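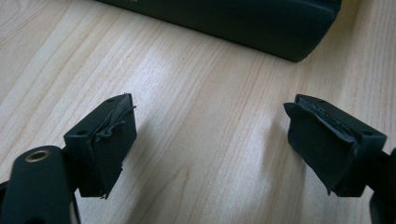
Finished Clolia at ten past one this morning, all 374 pages of it, and lay there feeling as one does after a long lunch with somebody else's relations. Iveta Malý has been telling me to read it since November. She said it would change how I thought about sentences. It has certainly changed how I think about Iveta.

The trouble is that the first half is so good. Clolia arrives at the port with her mother's sewing box and the wrong name on her papers, takes a room above the chandler's, and for a hundred pages hardly anything happens, beautifully. I copied out the bit about the stairs. Then the brother turns up and everybody starts having conversations about the nation. He has a beard and opinions, and I could feel the author growing fonder of him by the page while I grew fonder of the chandler, who is dropped in chapter nine and never heard of again. I kept hoping. Even in the last chapter, when they are all on the boat, I thought he might come down to the quay and wave.

Tea, then back to bed, then no sleep, then the reviews. A bad idea at that hour. The praise on the back is all "unflinching" and "luminous", which I have now seen on so many jackets that I picture a lamp being stared at.

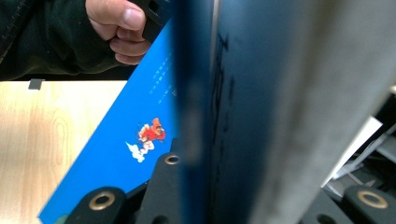 Page last changed: November, 11.40 pm

Reading group this evening at Aurelio Orozco's. Five of us and a very large quiche. Aurelio loved the brother. Of course he did. He read us the speech from the harbour wall in a special voice, on his feet, and Iveta nodded throughout with her eyes shut. I said I thought the speech went on a bit. He said that was the point of it. I have noticed that when a thing in a novel goes on a bit this is always the point of it, and when I go on a bit somebody fetches the coats.

I put in my word for the chandler. Two people couldn't remember him. Iveta said he stood for the old order, and I said I thought he stood for selling rope, and there was a short silence in which I had some more quiche.

Then the usual wrangle over what to do next. Aurelio wants Arancibia, the early one, which is more than 26 chapters of letters between a priest and his tailor. Iveta wants Tinness, the poems, on the grounds that they are thin. I had come with a proper case prepared for Giker, having reread it in the summer and cried on a train, but I had used up my goodwill on the rope. We settled on Tinness. I voted for it in the end out of pure laziness and was thanked for my open mind.

Walked home the long way by the canal. I have been trying all evening to remember how the stairs passage ends and I can't find the envelope I copied it on to. I suspect it has gone back to the library inside the book. Must ring them in the morning, and must also return Aurelio's dish, which I have had since the Russian one.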